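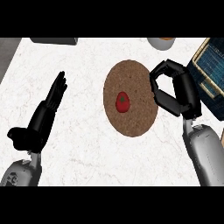 **Dexterous Hands Group, Nisulum Laboratory** | Conversations

## A tomato, two hands and a great many worktops

When I called in on the Dexterous Hands Group, late on a Monday afternoon, the researcher who leads the kitchen work was rearranging the chairs so that we could both see her screen, and apologising for the tea, which was perfectly good tea. On the screen was a marble worktop with a tomato sitting on a brown oval board, and a pair of black robot hands reaching up from the bottom. She had been looking at tomatoes like this one since the autumn term, she told me, and was still rather fond of them.

"People come in and ask where the kitchen is," she said, "and I have to tell them that most of the time it lives in the computer. We do have a real bench, and I'll take you down to it, but the learning happens in Fendo."

Fendo is the group's own simulator, named after a street one of its first authors lived on, and its job is to turn out kitchens. Each time the robot practises, Fendo lays out a fresh worktop, puts down a board or a plate, chooses something to pick up and scatters a few other things round about. The surfaces are shuffled along with the objects, and that was what I had come to ask about, having read the group's short report over the summer and understood perhaps half of it.

"The easiest thing to change in a simulator is what everything looks like," she explained. "You can wrap any pattern round any shape. So you get a marble counter one minute and something quite different the next, and you get a board that looks like cork, and over on the right there you've got a container that seems to be wearing a pair of jeans! I love that one. No shop would sell you it. But the robot doesn't know what shops sell, and we'd like it to stop caring what a thing is covered in and pay attention to where it is and what shape it is."

I asked whether this wasn't an old trick, and she agreed cheerfully that it was, and that she would be cross with any student who claimed otherwise. What the group wanted to find out was how much of it was needed, and of which sort, for a robot with two full hands. A simple gripper has very little to decide, she pointed out. It opens and it closes. A hand with fingers and a thumb has to choose a shape as well, and the choice depends on seeing the object properly.

"Look at the two hands there," she said, leaning over to point with a biscuit. "The left one is open, with the fingers nearly straight and close together. The right one is curled round so that the fingers and thumb make a sort of ring. Neither of them is holding anything, and the tomato is on its board, over to the left of that ring. I use this view in talks because there's so much in it still to be decided. Which hand should go? How wide should it open? A person would do all that without putting down the newspaper."

The method itself is easier to describe than I had feared. The group trained one version of the controller on scenes using a small family of plain surfaces, and another on scenes drawn from 48 patterned ones, marbles and fabrics and speckled things among them. Both versions had the same shapes to pick up and the same amount of practice, 800 scenes apiece in each round of training. Then both were tried on the real bench, on worktops neither had met, and the team wrote down whether the object left the surface and stayed in the hand.

"We did over 400 lifts on the bench," she said, "and I'd like it recorded that I was there for a good many of them, and that I now have strong opinions about stools."

The version trained on the patterned surfaces did better, as they had hoped, and the gain was largest on veined and speckled worktops, where the plain-trained version would sometimes reach confidently for a patch of pattern. What surprised her was where the remaining failures fell. Varying the background helped a great deal. Varying the skin of the object itself helped hardly at all, and for small rounded things like tomatoes it may even have done a little harm, though she was careful to say that the difference was slight and that she wouldn't hang a coat on it.

"My guess, and it's only a guess, is that colour is useful for a tomato," she said. "A red thing with a little green star on it is telling you something, including which way up it is. If you paint it in tweed you've thrown that away. So we've gone back to leaving the food looking like food, and being as silly as we please with everything else."

We went down to the bench after that, by way of two staircases and a long corridor with somebody's bicycle in it. The worktops are kept upright in a rack, and she pulled out one after another to show me, with the air of a person going through old holiday albums. The group had the first few from Prenix, a small joinery firm down the hill which lets them have its offcuts, and the rest have come from kitchens belonging to friends and, in one case, her mother.

I wondered how long it would be before a robot trained like this could be let loose on somebody's supper. She laughed at that for quite a while. Picking up a tomato from a board is one small part of cooking, she said, and they haven't yet given either hand a knife, nor does she intend to in the near future. The next piece of work, which goes by the name of Ma and should run for six months, is about passing things from one hand to the other. A hand that is good at taking something from a flat board has to think again when the thing is being held out to it by another hand, with fingers in the way.

"We'll start with the tomato again," she said, sliding the last worktop back into the rack. "It's round enough to be awkward and it doesn't roll off quite as often as an orange does. After that I'd like to try a lemon, and then a spoon, and I've been told I may have one new worktop if I can find somewhere to put it."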